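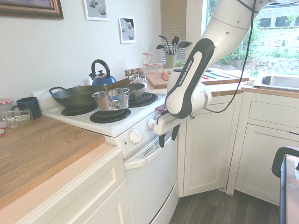 3.2 Refill visits at community pharmacies

In August we asked 147 adults in Dodstead and Rondport how they collect their blood pressure medicine. Most of them visit the same pharmacy each month. The long trip was named as the main difficulty, before the price. In Rondport, where only 2 pharmacies are open in the evening, more people reported a missed refill than in Dodstead (Figure 4). We did not check these answers against pharmacy records.

Figure 4. Missed refills per 100 respondents, by town.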